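# The back room, cleared at last

I promised Edeltraud I'd put up a page once the back room was sorted, so welcome to it! The place had been filling up since August with parts for the Vurnutero project — panels, cables, old office gear, four boxes marked "Clivusum" that none of us had opened. Ambros and I gave it a long weekend.

The shelving came first. We paid 452 for it secondhand (plus a very good lunch for Ambros's cousin, who has the van), and it takes everything we used to step over.

Then the paperwork. I kept the Vainio folders and threw out 900 pages of duplicates, which felt wonderful. If you were hoping for a copy of the old price list — sorry, ask Elfriede, she may still have one.

Last on my list was the corner by the slatted wall, where the bulky things go. I'm fondest of this bit, odd shapes and all.

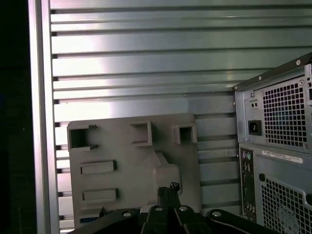 *Page last changed: Mar 10, 2025*

Gray molded panel leaning on the aluminum slats, with the back of a desktop tower over to the right. I like the square boxes along the top of the panel and that big smooth bulge lower down — it looks like a little landscape to me!

The tower is up for grabs if anyone wants it for spares. The panel stays, so please don't ask (Meinrad, I mean you). Write to me before you drive over, as the door code has changed and the bell still doesn't work.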